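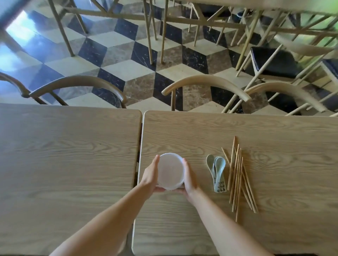 Progress report for August: tabletop handling examples, Liris project

We logged 772 recordings against a target of 1,000. I rejected 208 of those, which leaves 564 I would put my name to. The dining room sessions with tables, chairs and small tableware make up most of the good ones.
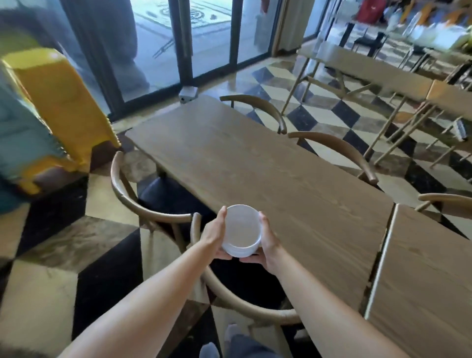
Glenys Yeoman
Data Collection Lead, Zitau

More of the same will not fix the model, in my view. Two-handed holds on round containers are well covered. Spoons and chopsticks are thin, and Jetis keeps asking for volume. I would hold the next payment step until Cornel Coman has tested on 15 objects left out of training. His first run is set for Tuesday.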